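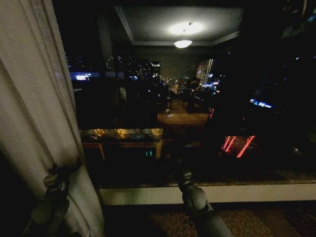 Ntombi Modise wrote in to say I should just put up blinds and be done with it, and that curtains on a big window are only good for collecting dust. I got her comment under the December post and I've thought about it more than I expected to.

I had blinds in the last place. They rattled, and a slat bent the first month. So for this window I went with curtains again, cream ones, from Marchetti. I ordered a length of 103 inches and had to send the first pair back when it came up short of the floor.

The fabric question took longer. A heavy lining blocks everything, and at night I like having the city there. A sheer one softens it and still lets the lights through. 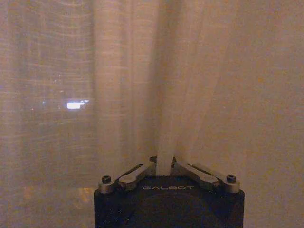
Lights through the sheer, after dark.

Tying them back is the part I keep changing. I started with a cord from Brelus that slid down every time I let go of it. The band I use now is dark and stays where it's put. I gather the cloth low, close to the sill, with one hand behind the folds so they don't bunch up on one side. Pulling from the front edge 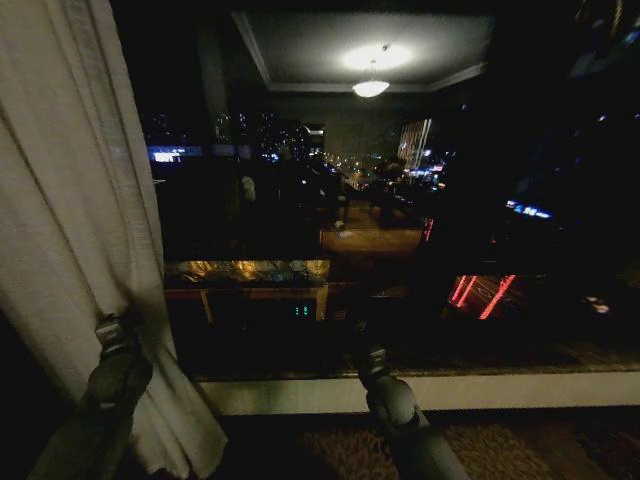

only drags the top rings out of line, and then the whole thing hangs crooked until you go up and fix it. I've done that 16 times at least.

Salamatu Effiong lent me her steamer and I did both panels while they were hanging, top to bottom. It took most of an evening - longer than washing them.
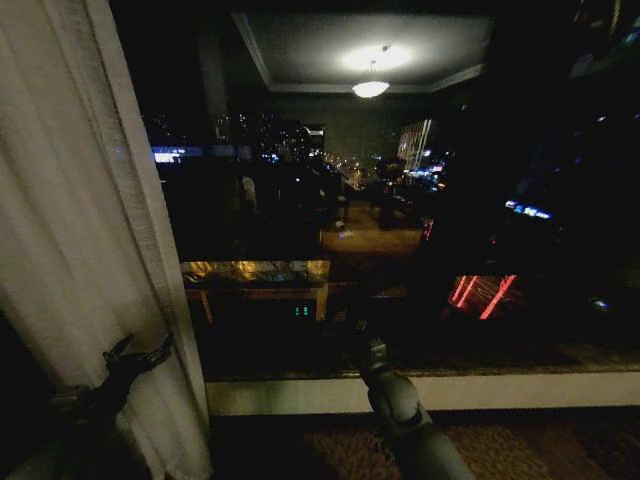
The other thing I want to sort out is the lamp. With the curtain open and the light on, the glass works like a mirror after dark. I get the ceiling light up above the row of orange streetlights and the table down below it, and I have to lean in close to see the road properly. A dimmer would help. Dosico makes one that fits the switch I have, so I'll try that before I spend anything more on fabric.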